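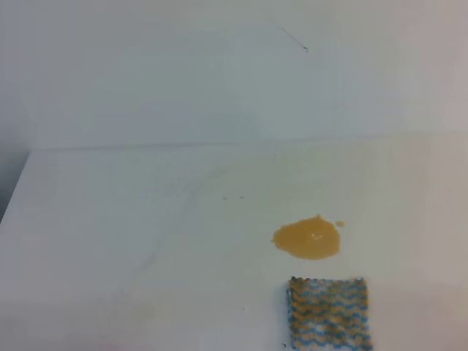 Gunby paint notes, README. 3096 rows, one per test patch, interior whites only. Columns: brand code, sheen, coats, dry hours, score. Cool blue-grey on one side and warmer off-white on the other can be the same white wall – so log the light before you score. Scores run 1 to 4, higher is better coverge.

Missing dry hours = blank, not zero. Rows from Ladefoged use 14 day cure, dont mix with the rest.

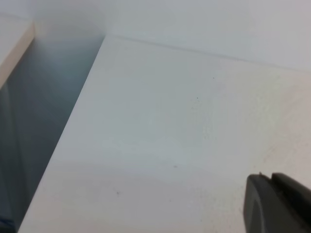
Updates
Next batch in February, 20 new patches.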